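Stakstead parklet bench, review after one winter outside

April 7, 2018

Quick one as I've had a few emails asking. We run a small cafe on Buthelezi Street and when the city started letting businesses put seating in the curb lane last August, we bought the Stakstead modular benches. Five units, plus the planter ends. Paid 791 for the set with delivery. Not cheap, not crazy.

Assembly

Flat packed. Bolts all there, labels not so much. Two of the side panels look identical and aren't. Took me and Kgomotso Mkhize most of an afternoon, including the bit where we took one apart again. Instructions are a single folded sheet, tiny print. Bring your own socket wrench, the one in the box is a joke.

The permit thing

Worth knowing before you order. Our street office wants nothing fixed to the pavement and a clear walking strip on the sidewalk side. The benches passed first time. Weight is listed at 104 pounds per unit and the inspector did ask for that in writing, so keep the spec page. The Hikon ones next door had to be sent back, too deep for the lane by a couple inches. Measure twice.
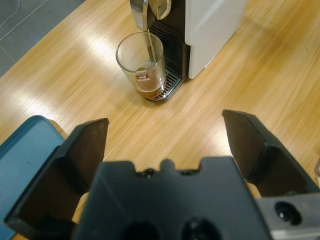 Wear and tear

Slats held up fine. Some graying on the seats, a quick sand and oil fixed it. The feet are the weak spot, rubber caps split on three of them by January and Stakstead wanted me to buy a full bag of replacments. Got some from the hardware store instead. Planter ends drain badly. Drill extra holes, seriously.

Comfort

OK for a coffee. Not for a long lunch. No back rest unless you pay extra, and Ayanda Kruger, who was on the street seating panel, told us older customers had complained about that all down the block. Fair. We added the back rests in march, nearly 200 more, and people do stay longer.

Would I buy again

Yes, with the backs from day one. If you only need a seat or two look at the Dastau folding set, lighter and you can bring it in at night. Ours stay out, chained togehter, no trouble so far. Four stars. Would be more if they answered the phone.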